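Touch-up paint tips, quick version

Aug 27, 2023

Doing the hallway again so writing this down before I forget. Mostly for flat and matte walls, glossy is a whole other headache.

Stir, don't shake. Five minutes, get the stick right down to the bottom. Old can with a skin on it? Lift the skin out in one piece, strain the rest thru an old stocking.

Write the color on the lid AND the side. Room, date, mix number. Ours was Drostard 473 and the lid label had rusted off, took three trips to the store to match it.

Wash the scuff first. Half of them come off with a damp sponge and a drop of dish soap. Let it dry overnight, then see if you still need paint.

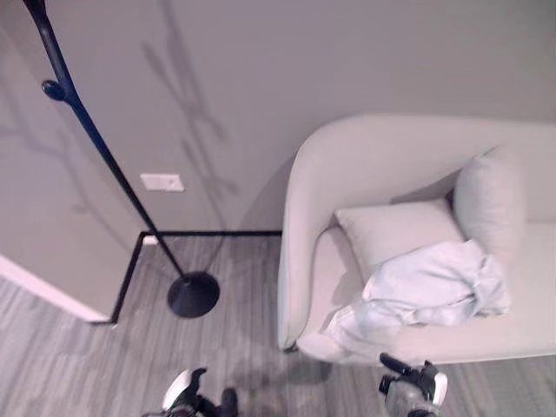
Small brush for small marks. Feather out the edges, hardly any paint on the bristles. For anything bigger than your hand use a mini roller, a brushed patch on a rolled wall shows up every time the sun gets low.

Outside corners get dinged the most. Fill, sand with 127... sorry, 120 grit, wipe, prime, paint. Skip the primer and the filler drinks the paint and you get a dull spot.

Baseboards: wipe before taping or the tape wont hold. Press the edge down with an old gift card. Pull it while the paint is still a bit soft, slow, back on itself.

Leftovers go in a jam jar, filled nearly to the top. Keep it off the garage floor, a hard freeze ruins latex. I bring mine in by October.

Rollers in a plastic bag in the fridge if you're stopping for the night. Give them 20 minutes out before you start agian.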